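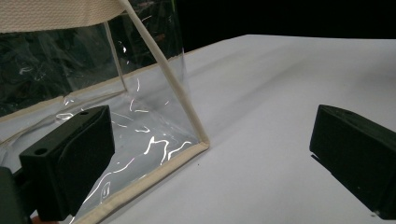
*Clear vinyl with beige binding and a webbing strap.*

I have been told, by two stores and one sister-in-law, that the clear bag will make me an organized person. You see everything at a glance, the pitch goes, so you never dig. I bought one in March and I'm still waiting.

My doubts start with the looking. A clear bag on a white table is mostly shine. The light catches every crease and you get a lot of white squiggles where the view of your stuff should be. Move your head and the squiggles move too. Put in a phone charger, a pair of socks and a tube of sunscreen and you will see whichever one landed against the side. The rest is behind it, same as in any canvas tote.

Then there's what other people see. Brustimeo sells its version as "honest luggage," a phrase I have tried hard to understand. My prescriptions are honest. So are my spare underpants. I don't see why the man behind me in line at the coffee counter needs a look at either. The usual answer is to put private things in a small pouch inside the clear bag, and I did that for a week, and then I had a pouch I couldn't see into and was digging through it.

I'll give the makers some credit for the trim. Fabric binding along the edges looks good, and a wide strap is kinder to the shoulder than a vinyl handle. But beige? On a bag that goes on bus floors and under stadium seats? I give pale cloth one summer. The Ostell catalog shows 95 bags and pouches in this style and I couldn't find a single dirty one, so I have to assume they were all photographed on the day they were made.

There are places where you need one. Plenty of ballparks and concert halls won't let you in with anything else, and fine, keep one on a hook for that. A beach bag you can wipe out with a wet cloth makes sense to me too. What I don't buy is the next step, where the whole closet goes see-through. Dzene has a set for sweaters. Clilletti has one for bed linen. I own four sheets. I know where they are.

A friend who swears by the system showed me her hall closet last month, and it was very neat. It had been neat before, in cardboard boxes with marker on the side. She could read "WINTER HATS" from the kitchen. Now she has to walk over and squint at the plastic.

I still use my bag for the pool. Everything else went back in the canvas one, and I dig.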